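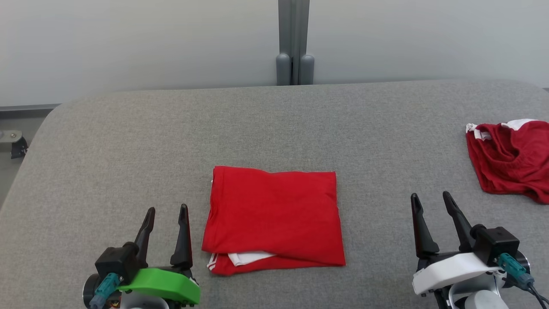 I've read a lot of folding advice this winter and most of it is padding. The Mikance method, which has 22 steps if you count the breathing, promises you'll halve your drawer space. I gave it 60 days. My drawer is the same size and still doesn't close.

What did stick was the plain square fold. Sleeves in, bottom up, over once more, done. It works fine on a red T-shirt with a bit of white trim, though the white always pokes out somewhere and I've stopped tucking it back in. The Graltlow people say visible trim means you've "rushed the middle". I say it's a T-shirt.

I'm also not convinced by the special folding surface. A padded top is nice – fabric grips fabric, so things don't slide about – but so does a towel on the bed.

As for sorting by shade, bright reds here and maroons there, I tried it for 2 weeks. All it gave me was another pile to put off.

Next up is the Rurkent drawer divider. Hopes are low.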